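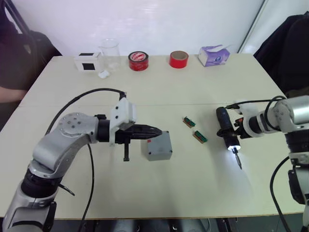 Isauro Ibarra

So I finally caved and signed up for the Proncombe starter plan, the one where you rent two arms by the month and Imenow throws in the software. I've been putting little sensor kits together by hand for ages (gray box, two skinny boards, screws, next one), and my wrists have been complaining since February. It was time!

The part I was most excited about is the tool mount. You get a black two-finger gripper for one arm, and the other arm takes an electric screwdriver on a white bracket, pointing nearly straight down at the table. The screwdriver has a ring light right above the bit and wow, it is bright. I thought that was a gimmick when I read the product page. I take it back -- I want one on every tool I own now.

Setup took me most of an afternoon, and the cables ate a good chunk of that. They loop over the arms and run down across the table, and I'd love a few more clips in the kit. For 195 a month I don't think clips are a lot to ask. The manual is 53 pages and it's pretty decent until you get to tool offsets, where it suddenly assumes you've done this before. I hadn't. I wrote to support and got a clear answer the same evening, so points for that.

I did look at the Grotent bundle first. It's cheaper by 19 a month, but you only get one arm, and I really wanted one to hold the box while the other one drives the screws. If you just need something picked up and put down, it's probably plenty.

My order is for 100 kits, which will tell me a lot more than an afternoon of fiddling. I'm starting slow, with the speed turned way down and my hand near the stop button -- and next I need to sort out some kind of tray for those boards so I'm not laying them out one at a time.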